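Sorwood
Home Tables Cable Access Fabric & Screens Care Contact

Keltico Garment Folding Table, White

Reading time: 3 min

The Keltico Garment Folding Table is a flat, white work surface intended for rooms in which clothing is sorted, folded and stacked by hand. It is supplied to laundries, school costume departments, residential homes and retail stockrooms, and may be used from either long side. The table is sold by Sorwood as a complete unit or as a replacement top for the earlier Roman base.

Surface

The top is smooth and has no seam across the working area, so that a shirt may be turned and squared without catching. White was chosen for this model at the request of customers who sort dark clothing, as lint and loose thread are easy to find on it before a garment is put away. The finish is low in gloss. Buyers who handle mostly white linen may wish to order the same top in slate, which is listed under Tables.

The surface should be wiped with a soft cloth and mild soap. Bleach, scouring powder and solvent cleaners are not recommended. Irons and steam presses must not be placed directly on the top; a padded cover is available separately.

Cable access

Each table is fitted with one recessed access panel, set level with the surface so that fabric passes over it freely. The panel allows the cord of a lamp, label printer or hand steamer to be brought up from beneath. It is positioned toward the rear as standard. Customers who require a second panel should state this when ordering, as it cannot be added after delivery.

The panel should be closed when small items such as socks and infant clothing are being sorted.

Arrangement of work

Sorwood advises that unfolded garments be kept to the back and side of the table and that the front center be left clear for folding. Finished items may remain at the front until a stack is complete. Where two persons share one table, each should have a separate pile, and the finished stack should stand between them.

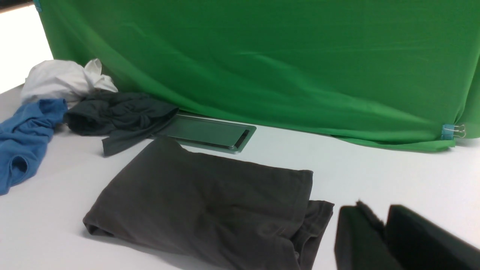 A plain cloth backdrop may be hung behind the table where the room is also used for other purposes, or where a quiet background is wanted for checking color. Vondard backdrop cloth is stocked in green, gray and cream. It is sold by length, unhemmed or hemmed, and may be held in place with ordinary binder clips. Cloth that reaches the table should be drawn clear of the folding area before work begins.

Ordering and delivery

Tables are made to order and are normally dispatched within 12 working days. Replacement tops are dispatched within 11. Orders of 13 or more tables are handled by the contract department and are quoted individually. Delivery is to the ground floor; carriage to upper floors must be arranged in advance.

The height of the table may be adjusted at each leg with the key provided. All legs should be set to the same mark and the table checked with a level before use.

Related items: Padded Pressing Cover; Roman Base; Vondard Backdrop Cloth

Share (12) Comments (0)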